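**Kit deux bras Cloremach, monté à l'atelier partagé – avis après 36 soirées**

J'ai payé 2 745 euros, port compris, pour deux bras et leurs pinces. La fiche promettait un montage « en un week-end ». Comptez le triple, surtout si vous découvrez comme moi que la notice saute le serrage des poignets.

Mécaniquement, peu de reproches. Les articulations ont peu de jeu et les pinces se vissent droit. Les câbles, en revanche, font une grande boucle au-dessus de l'avant-bras et je n'ai toujours pas trouvé comment les plaquer proprement.
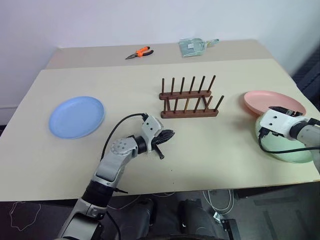
*Pince gauche fermée devant l'égouttoir, bras droit au-dessus de l'assiette verte.*

Mon exercice : ranger trois assiettes dans un égouttoir en bois. Le logiciel Rundness, vendu avec, annonce la prise d'objets plats « sans réglage ». J'en doute fort. Sur 14 essais avec l'assiette bleue, cinq rangements corrects. Felicja Pietrzak, qui a le même kit, obtient un peu mieux avec les doigts Gorkach, mais il faut ajouter 970 euros – à ce prix, je range la vaisselle moi-même.

Le cas pénible reste la rose, quand son bord chevauche la verte. Les doigts noirs d'origine sont trop épais à mon goût pour se glisser entre les deux.
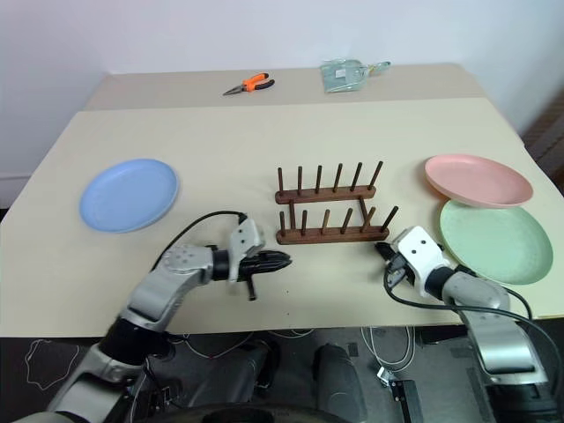 ## Faut-il l'acheter ?

Pour apprendre à régler un bras, pourquoi pas, d'occasion de préférence. Pour un usage domestique, non. Je garde le mien jusqu'en juin, le temps de voir si la mise à jour de Rundness change quelque chose aux prises. Note provisoire : 2,5 sur 5.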